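Small Fixes: the drawer with one job

4 min read

Last month I asked you all what the most annoying spot in your home was, and I expected garages. It was bathrooms! Bathroom after bathroom, and in nearly 30 of your replies, one particular drawer in it. You know the one. Brushes, dead elastics, a hotel sewing kit, and somewhere underneath, a hair dryer whose cord has grabbed hold of everything else so the whole lot comes up together when you pull.

Mine was exactly like that until November, when Marta Nazarenko came to stay and couldn't get it open. She tugged, I tugged, and a round brush had wedged itself against the top. We got it out with a butter knife in the end (don't tell my mother, it was one of her good ones). After that I dumped everything on the bath mat and made myself a rule, and the rule is that the dryer lives alone.

I know that sounds wasteful. A whole drawer for one thing! But I use it every morning, half asleep, and I can't tell you how nice it is to open a drawer and see bare wood and the dryer and that's it.

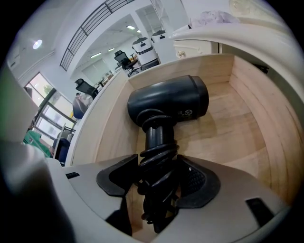
The cord is the part I got wrong for years. I used to wrap it around the handle as tight as it would go, like I was tying up a roast, and my last dryer went stiff and kinky right where the cord comes out. Eglė, who cuts my hair over in Baltham, gave me a proper talking-to about it. Her way is to leave a bit of slack where the cord meets the handle, then go around in easy coils, and let the plug end hang a little. I still pull too hard when I'm in a hurry. I'm working on it.

She also says to let it cool before you put it away, so mine sits on the counter while I do my teeth and make the bed. Then in it goes. I wipe the drawer out with a barely damp cloth every so often, with the grain, and dry it right after. No liner. I tried one, a sticky one with lemons on it, and spent a whole evening scraping it back off with a plastic card.

As for the stuff I evicted: brushes went in a mug on the shelf, elastics went in an old mint tin, and the sewing kit went to Ojārs, who sews (I don't). The curling iron I haven't touched in four years is in the giveaway box by the front door, where it's been since November too, if I'm being truthful. Mwanahawa, if you're reading, it's yours, come and get it.

Next time I'm tackling the shelf under the kitchen sink, which scares me. If yours is under control, write and tell me what you keep down there and what you threw out. I'm especially curious about sponges.

3,553 reads · 30 comments · Share

Contact us | © Grindthorpe Home Letter | Back to top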